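Poltville Shared Workshop Members Complete Hand-Held Gripper for Household Tasks

POLTVILLE, November – The Poltville Shared Workshop announced on Wednesday that two of its members have completed the Erimen, a hand-held gripper tool built to record how people handle clothing and other soft goods at home.
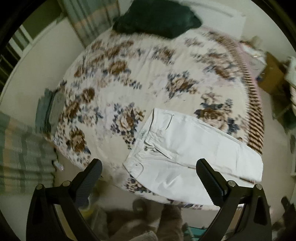
The two fingers of the Erimen, open over a pair of white trousers on a floral blanket.

The Erimen was designed and assembled by Krystyna Lis and Girish Semwal over 65 evening sessions at the workshop's Kwiatkowski Street building. A person holds the tool and works its fingers by hand while a camera mounted on it records the task from above the fingertips. The recordings are intended for use in teaching a small robot arm, named Trekex, which the pair plan to build on the same bench.

Each finger consists of two linked arms joined by pivot pins and ends in a ribbed black pad. The outer arms have long triangular recesses, a feature Ms. Lis added to reduce weight at the far end of the tool.

"Our first version was tiring to hold and did a poor job with fabric," said Ms. Lis. "We redrew the arms, moved the handle back toward the wrist and changed the pads. The third version is the one we are releasing."

The members chose clothing as their first subject. Trousers, shirts and towels change shape each time they are lifted, and a finger that closes well on a cup may slide off a waistband or pick up the blanket underneath. Recording is being carried out in members' own homes, on beds and tables as they are found.

"We wanted ordinary rooms," said Mr. Semwal. "A robot that folds laundry will have to work on patterned bedding, with other things lying nearby."

Drawings, a parts list and assembly notes for the Erimen are available to all workshop members at the front desk. Members who wish to build a copy must first complete the workshop's safety course for the drill press and the laser cutter. Work on the Trekex arm will begin once the first set of clothing recordings has been reviewed.

The Poltville Shared Workshop provides tools, bench space and instruction to residents of Poltville and nearby towns. Press inquiries may be directed to the workshop office during opening hours.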